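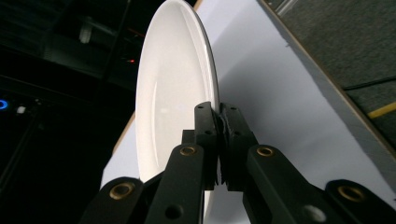
Product Reviews > End Effectors > Handheld Grippers
Posted in October by Styliani Kontogiannis
3 min read

Kakbridge handheld gripper kit: request for user assessments

s_kontogiannis
Our department is considering the Kakbridge kit from Otedus for tableware handling. The quotation stands at 3,436 per unit with one set of ribbed pads. Members with direct experience are invited to comment on pad life and grip on glazed ceramic.

thiele_h
We have operated two units at Stidia for one season. Of 98 trial lifts with dinner plates, 89 were completed without slippage. I consider this acceptable at the price and would recommend purchase.

dat.do
I must respectfully disagree with Mr. Thiele. Nine failures is too many for any kitchen application. Our pads were also replaced well before the 2,000 cycles stated in our contract.

thiele_h
Were the plates gripped at the rim? The manual calls for rim contact only. Our losses all occurred with oversized platters.

dat.do
They were gripped at the rim, on standard plates. Otedus support attributed the wear to glaze residue and declined to replace the pads.

k_panagiotou
Mitsotakis-Vlachou offers a service plan for this kit that includes pads. We subscribed after a similar refusal. Response has been prompt, although the annual fee is high for a single unit.

s_kontogiannis
Thank you all. I will request written pad terms from Otedus before the order is placed. Mr. Đỗ, may I ask which cleaning agent was in use?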